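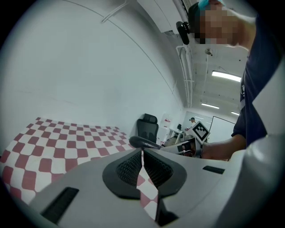

Slide 1. The check, the white wall, black mesh chair behind.

Search notes and talks Search Clear
Last updated 11/29/23

TABLES THAT AREN'T DINING TABLES
Elvia, Driltbridge talk, short version (the long one is with Bảo Trình if anyone asks)

Start straight in. No thank yous till the end, ran over last time.

Question for the room: who has a cloth on a table at work? Hands up. Wait. Then who's ever washed it. Fewer hands, usually a laugh. Move on.

Slide 1 stays up while I talk. Point at the check. Red and white, big squares, kitchen pattern really, and then an office chair on the other side of it. That's the whole talk, a kitchen thing in a room that isn't a kitchen. White table at the back too, uncovered one, come back to that if there's time.

What a cloth does in a work room
- shows you where the table stops. White top, white wall, from the door it all goes to one lump
- quiet. Put a mug down on bare top then on cloth. (bring mug!! forgot in March)
- hides a bad top. Be frank about this, half of ours at Ramus were bought second hand and looked it
- crumbs. Check hides crumbs, plain shows them. Depends what you want

Why check and not plain. Squares help you line things up, edge of a folder, edge of a tray. Diễm Âu lays out by the squares, 5 across for a place setting, never measures. Also you see at once when the cloth has been pulled skew. On plain you don't, you just feel vaguely cross all afternoon.

Colour. Careful here. The same sort of check reads red in one shot and dusty rose in the next one. Say: look at your cloth in your own room before you buy the matching anything. Valter Seixas bought napkins off a screen. Tell it quick, don't do the voice.

Next slide, give them a few seconds, it's the view from higher up. 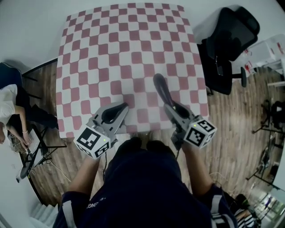 Round the table, not on it

Floor first. Light brown, wood grain, planks you can make out. Pink and off-white sits well on that. On our old grey carpet it looked like a picnic in a car park.

Chair. Tall back, arm turned in to the table. Chairs with arms and wheels catch a long cloth, so keep the drop short. Ask if anyone has dragged a whole table's worth off by rolling back. (Somebody allways has.)

Shelves far right, white, white boxes with red on them. Red again, same family as the cloth. Don't know if planned, don't claim it. But repeat a colour once and a room settles down, good cheap trick.

Lit cabinet bottom corner, glass. If you've got lights like that nearby go for a matt cloth. Shiny wipe clean stuff throws it back in your eyes.

Leads. Thin black one going to the floor on the left. Route them off the side where nobody sits, never under the cloth, you get a ridge and cups go over.

Money bit, keep short
- Đàm cotton, cut to 200 by 200, hemmed one side free, other three you pay
- Grimelska did the wipeable, heavier, cracks on the fold after a winter
- our total for the whole floor, cloths clips and spare, 1,580. Thảo La has teh receipts, don't get drawn into it

Washing. Two cloths per table, one on one off. Iron only the drop. Fold lines on top go flat by lunch with things on them.

Questions. If none, ask about round tables, always starts a row.

Thank Bảo for the projector. Collect mug.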